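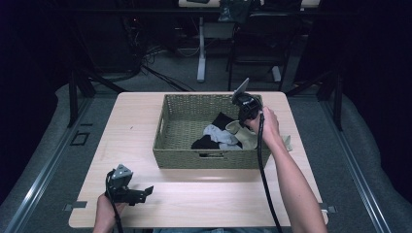

Sorting work at Pletonstead: questions from staff

Last updated 19/11/2018

Staff in the sorting hall and the returns room sent in these questions after the May briefing. Arnout Mulder collected them and wrote the answers with the shift leads. If yours is missing, put it in the box by the time clock or bring it to your lead.

What is changing?

Two of the sorting lines will get robot arms for small textiles: socks, underwear, washcloths and similar items. The arms come from Benmoussa and run on software called Trilus. The other lines stay as they are. Large items such as sheets and coats will still be sorted by hand.

Will anyone lose their job?

No permanent position is being cut because of this project. There are 39 people in sorting now. Three are retiring next year and those spots will not be refilled. Temporary hiring before the holidays will probably be smaller than it has been, and we have told the agency that.

What is demonstration work?

You sit at a small table and move clothing in and out of a basket using a pair of hand-held grippers, one in each hand. The movements are recorded and used to teach the arms. It is regular paid work and counts toward your hours like any other station.

Do I have to do it?

No. Sign-up is on the sheet outside the break room. So far 13 people have signed up, from all shifts. If you try it and don't like it, tell your lead and you go back to your usual line at the next rotation.

Is it hard on the hands?

It can be. You squeeze with the same fingers over and over, and the first few days most people feel it in the thumb. Sessions are limited to 12 minutes, followed by a break of the same length away from the grippers. If you already have wrist or shoulder trouble, talk to the nurse before you sign up.

Why can't I just use my fingers? It would be faster.

It would. But the arms have grippers, so the movements have to be made with grippers. Nobody is timed on this work. Slow and steady is fine – please don't race each other.

What should I do if I drop something or make a mistake?

Pick it up and keep going. If a sock falls on the floor, stop the session, put the sock back and start again. Don't stretch over the edge of the table to reach it, and watch the cables when you get up.

Are we being recorded on camera?

The cameras for this work are aimed at the table. Your hands and arms will be in the recordings, and so may your lap. Names are not stored with them. Sound is turned off. The recordings are not used for performance reviews, and leads do not have access to them.

Does my pay change?

Demonstration work pays your normal rate. People who train as line attendants for the new arms move up one pay step once they pass the course. There will be 9 attendant positions, posted inside first.

What does an attendant do?

Clears jams, takes out items the arm can't handle, checks the bins and calls maintenance when needed. You will not be asked to repair an arm or reach past the guard while it is running. The course is held on site during paid hours.

What happened at the Utar site?

Utar put in two arms last year. The first months were slow, and people there spent a lot of time fixing bad sorts. Two of their attendants came over for the May briefing and said much the same. We expect a slow start too, and the daily targets on those two lines will be lowered until the leads agree to raise them.

Can I bring in old clothes for the demonstration table?

Yes, as long as they are washed. Socks that don't match are fine. Leave them in the bin next to the lockers, and don't expect to get them back.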